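Prilum Tabletop Sets – Gallery, Page 2

Sets on this page use small household and toy items laid out on a dark top against black cloth. Items are kept low and well separated so that outlines stay readable at thumbnail size. Set numbers follow the Cuvovby list. Click a thumbnail for the full-size file.
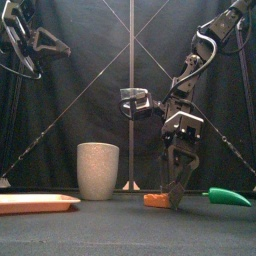 Set 37. Shallow tray, speckled cup, orange block, green toy chili pepper. Dark top, black curtain.

Set 37 is filed under mixed shapes – one open, one hollow, two solid. The same items are listed again in Set 40 with the order reversed. Sets 41 and up are on page 3, along with the Takagi cups. The full item list has 114 entries and was last revised in June. Corrections go to the Flondia desk by noon on Friday.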